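Steamed bun mornings return to Fekska hall, with a new recipe sheet and more room at the table

The steamed bun mornings at the Fekska neighborhood hall are coming back in May, and if you have been asking at the front desk (quite a few of you have, and the desk has been very patient about it) the wait is nearly over. The sessions will run in the small back kitchen, the one past the coat hooks, and they will follow the same easy pattern as before: make a dough, shape it, let it rest, steam it, and sit down together with a cup of tea and eat what came out.

Those who came to the earlier sessions will remember that we were working with one big pot on the old stove, and that there was a good deal of reaching over one another to get at it. This time the steaming has moved away from the stove altogether. The hall now has a compact electric steamer that sits on a table by the wall, where people can get to it from the front and both sides, and where a person who would like to stay seated can still see into the basket and take a turn. It holds a modest number of buns, which suits small hands and small batches very well, and it leaves the stove free for the soup.

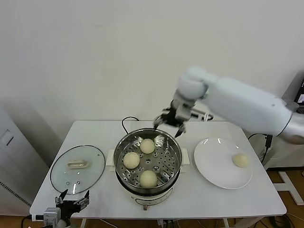 Three buns in the steamer basket and one on the plate, with the glass lid set down on the table.

The layout is a simple one and we have grown rather fond of it. The lid goes on the left and the plate goes on the right, with the steamer between them, and everyone who takes a turn works in that same order. It sounds like a small matter, and I suppose it is, but anyone who has ever stood in a shared kitchen holding a hot lid and looking for somewhere to put it will understand why we settled on it early. Left-handed bakers are welcome to swap the two over, so long as they tell the next person in line.

The dough itself will be the plain milk dough from the Geraghty Street baking group, who were kind enough to let us copy out their sheet and even kinder to answer all of our questions about it afterward. It is a soft, slightly sweet dough made with flour, warm milk, yeast, a little sugar and a spoonful of oil, and it is forgiving in the way a beginner's dough ought to be. If it is sticky, you dust it. If it is stiff, you wet your hands and keep going. The new sheet has been typed out in large print, and there is a line at the bottom of each step where you can write your own notes, which we hope you will do, and then take home with you, floury fingerprints and all.

For those who like to know what they are signing up for, each morning begins at the long counter with weighing and mixing. There are enough bowls for everyone to have their own, and the scales are shared between neighbors. After that comes the kneading, which is the noisy part, and then a rest for the dough and a rest for the people too. We put the kettle on at this point and there is usually a plate of something from the previous group to try. Shaping comes next. Plain round buns are the standard, and we do encourage everyone to make their first few that way, tucking the edges underneath and turning the ball against the counter until the top is smooth. Once you have the feel of it you can go on to filled ones, with red bean paste or with the mushroom and cabbage mixture that went so fast last time.

Then there is the steaming, done in turns. Buns need some space around them in the basket, as they swell quite a bit and will happily join up with their neighbors if you let them. A small square of baking paper under each raw bun helps it lift away cleanly, and the paper comes off before the bun goes back in to be kept warm. When the time is up, we switch off and wait a few minutes with the lid still in place, a step that is very hard on the impatient but does wonders for the tops. The lid should be lifted away from you, tilted so that the drips run back, and laid flat on the table. After that the buns can be moved across to the plate one at a time.

Moving them is a gentler job than people expect. A fresh bun is soft all the way through and shows every pinch, so we suggest taking it from low down on both sides and lifting straight up. Nobody is in a hurry, and the ones at the back of the basket can wait until there is a clear way to reach them. 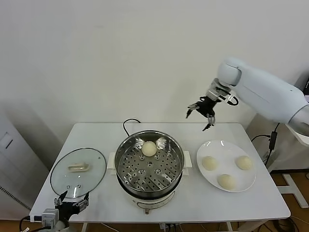

Three steamed buns on the plate and one more toward the back of the perforated tray.

There are 7 mornings planned in all, each with room for six bakers, and you are welcome to book a single one or to come to as many as you like. We do ask that people leave a space or two for newcomers if they have already been to several. Children can come along with a grown-up and share that person's place at the counter. They are generally very good at the rounding, and very good at the eating as well.

The cost has been kept low thanks to two pieces of help that deserve a proper mention. Skillis, the kitchen supply shop on the corner by the bus stop, has let us have a generous discount on trays, scrapers and mixing bowls, and has put by a box of baking paper for the whole run. The Dravska Fund, which supports small food and cooking projects in this part of town, has awarded the hall 3,000 dollars toward ingredients and kitchen improvements. Part of that will go on flour and fillings, part on a better light over the counter (regulars will be cheering, we know), and the remainder on a second set of shelves so that the bowls no longer have to live on top of the refrigerator.

There was a lovely response to the note we pinned up in the entrance asking what people wanted to learn after the plain buns. Twisted scallion buns were mentioned over and over, and so were the little folded ones that open up like a book and can be filled at the table. Somebody asked for a pumpkin dough, which we have tried since and can report is a wonderful color, though it does want a bit more flour than you would think. We will fit in as many of these as we can. If you have a family recipe that you would be glad to share, please write it down as you would tell it to a friend and drop it in at the desk. Measurements in cups, spoons or handfuls are all fine by us.

A few practical things before you come. Please bring an apron and a box with a lid for carrying your buns home. Tie back long hair, and leave rings and bracelets in your pocket, where the dough cannot find them. The back kitchen gets warm, so light layers are sensible even on a chilly morning. If you have an allergy, or you cook for somebody who does, let us know when you book and we will talk it through with you. The plain dough contains wheat and milk. A version made with oat milk has worked nicely, and we can set some aside for anyone who would like it, but we are not able to offer a dough without wheat in the same kitchen at this time.

As for the buns you take home, they keep well for a day or two in a closed box in the refrigerator, and they freeze beautifully. Let them cool fully before you pack them. To warm them up again, put them back over steam for a few minutes until they are soft to the middle. A damp paper towel and a short spell in the microwave will do the job at lunchtime, if you eat them right away.

Booking opens at the front desk on 19 April 2021 and places will be given out in the order that people ask for them. You can come by in person or telephone during desk hours, and there is a waiting list for any morning that fills up. The recipe sheet is free whether or not you are coming to a session. We have had 100 copies printed, and they are in the rack beside the library returns box, on the second shelf down.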